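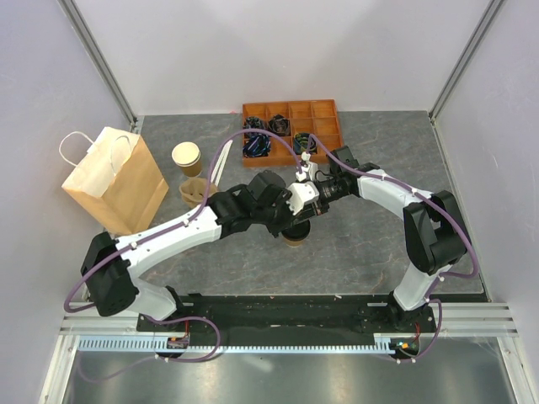
By Irena Rosales
Saturday, December 4, 2021

My opinion is simple and my family does not share it. A necktie should be rolled and put in a box with small compartments. It should not hang on the back of a door, and it should not lie folded over a chair until Monday.

I grew up with ties on a hook. My father had 24 of them, all on one hook, and every morning he pulled one out and the rest fell down. When I moved to Rarkstead and began to work in an office, I did the same thing for 7 years, because I believed this was how ties live. Then I bought a wooden tray with slats, twelve places in it, and I changed my mind in one evening.

A rolled tie shows its pattern from above. The blue diagonal stripes are easy to find, and also the teal one with green and yellowish stripes, which in a dark wardrobe looks black like all the others. My husband says that a man who wears a tie two times in a month doesn't need a tray for it. I answer that this is exactly the man who can't find his tie.

People also ask me why I leave compartments empty. In the shop they tell you to fill them with socks, belts, watches. I am against this. An empty place is useful, it means a thing can come back to it without a fight. When every place is full, the next tie goes on top, and after August you have again a heap, only now the heap has a wooden frame.

The same evening you put ties in order, you should look at what came home with you from the café. I mean the paper bag with handles, the cups with their lids, the cardboard carrier, the long white straws. In our house these things stay on the table beside the good things and slowly become furniture. I once kept paper bags for a whole winter, in case I would need one. I needed one. Now I keep a single bag, the strongest, and the cups go out before I touch the tray.

My neighbor in Skollia Street thinks I am too strict, and she rolls her ties too loosely, so they open like flowers. Start from the narrow end or from the wide end, I have tried both and I prefer the narrow, but please do not pull. Silk remembers it.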